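Glenys Trevaskis had been told the boat would leave Wirkness at nine, and so of course she was on the quay by eight with her flask and her two bags and her good coat buttoned wrong, and of course the boat did not leave until gone eleven. She didn't mind. She had waited most of a winter to go back over and see to her mother's things, and there was a wall out of the wind where you could sit and look at the water, and a dog came by that wanted the crust off her sandwich.

It was March, and Skatthorpe looked as it always looked in March, as if somebody had washed it and not hung it out. The old net loft stood at the top of the slip where it had stood all her life. Her cousin had the keys now. He had put in a long table and let people bring their boxes there to sort, when a house was being emptied and the stairs were too narrow to turn round on, and he charged them nothing but a bit of company.

"You've 115 steps up from the road at your mother's," he said, "and I've a ramp. I had it all brought down to you."

So it had been, every last bit of it, and stacked by the door. Glenys took off the coat and did not know where to begin, and so she began with the kettle.

Her mother had been a keeper, though a tidy one. There were bills from Skamico going back to when Skamico still sent a man round with a van, each folded in three, and one for 2,339 that made Glenys sit down until she saw that it was a meter reading. There was a tin of Salameh tea with no tea in it, only buttons, and under the buttons a birthday card that Glenys had made at school, with a horse on the front, or possibly a table. She laughed so much at the horse that her cousin put his head in from the yard to see what was the matter.

By the afternoon they had found a way of going on. Paper went in one heap and cloth in another, and anything that made her stop and look out of the window went to the far side of the long table, to be thought about later. It was a funny little company that gathered there — nothing you would have called valuable, and nothing she could have told you the use of in a hurry. The pink bowl had held plums, and then keys, and then in the last years her mother's hearing-aid batteries. She would have known it in the dark by the feel of its corners.
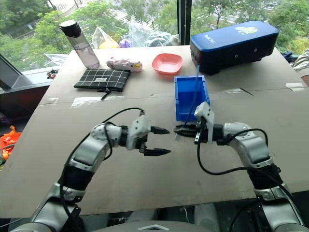 *The long table at Skatthorpe, with the pink bowl, the blue bin and the long case.*

"Will you take the bowl?" her cousin asked.

"I'll take the bowl," said Glenys. "I don't know that I'll take the bin."

"It's a good bin."

"It's a very good bin. You have it."

He was pleased, she could tell, though he went on rubbing at a mark on the windowsill for some time before he said thank you. Then he asked about the case, the long one, blue on the top, and she said she would want another cup of tea before she came to that, and he went and filled the kettle. Outside the tide had turned and somebody was calling the boat in, and she thought that she might as well stay until the morning one.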